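**Shop notes, January: the two-arm bench**

Most of the month went into the simulated copy of the bench that Raymonde Arsenault started last fall. The plan hasn't changed. We get the two arms working in simulation first, then cut wood for the real fixtures in the back half of the shop. Plywood costs money and a simulated cabinet doesn't, so the layout can move as often as we like until it suits us.

The controller is still called Prellus. It runs both arms from one script, and each run writes a log that the planner, Corilard, reads back in. Doina Georgiev rewrote the log format over the holidays, and old files need to be converted before they will load. The converter is in the tools folder.
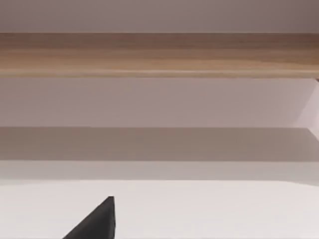
Joint limits were the other big job. The first set was copied from a drawing and let the wrists turn further than the cable loops would allow on real hardware. Raymonde measured the loops again and cut the range by 30 degrees on each wrist. Some of the old reach positions no longer work, and those have been taken out of the test list.

We also settled the furniture. There is a small wooden cabinet with a gray compartment on one side of the table, and a long wooden shelf unit on the other. A Rubik's cube is on the shelf as a test object. The tabletop stays plain white for now – wood grain there can wait until the rest is stable. 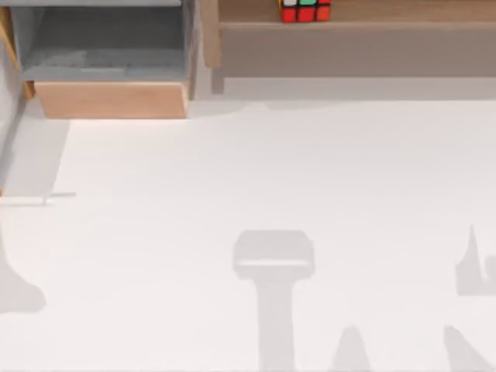

*Page last changed: January, 4:15 p.m. (DG)*

Test runs are done in batches of 400, started in the evening and checked the next morning. A batch on the shop computer takes up to 3,000 seconds if nothing else is running, so please close the slicer before you leave. The failed runs get sorted by hand into a folder called Bollavus, named after the old server it used to live on.

Door handles have taken more time than expected. The handle is a long white bar, and the fingers have to come in on both sides of it before they close. Small errors in the approach angle matter a lot. Doina is trying a slower approach over the last stretch, with the door work kept in its own script.
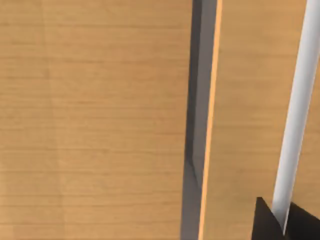

**Do I need to know how to program to help with this?**

Most of the open work is measuring, drawing and sorting runs, and none of it needs code. If you can use calipers and a spreadsheet, Raymonde has a list.

Next up is lighting. The arms throw soft shadows over the table, and we want to know if they bother the planner when it looks for the cube. Corilard will be run on the same starting positions with the shadows on and then off – 2,000 runs in all, split between the two settings. Results should be in the next issue.

The Aerts branch of the code is closed. Anything you still need from it should be copied out before the end of the month.

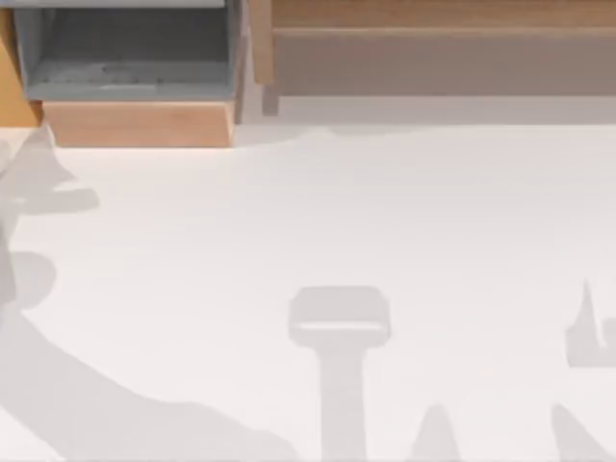 *Simulated bench with the gray-blue bin at upper left and arm shadows on the tabletop.*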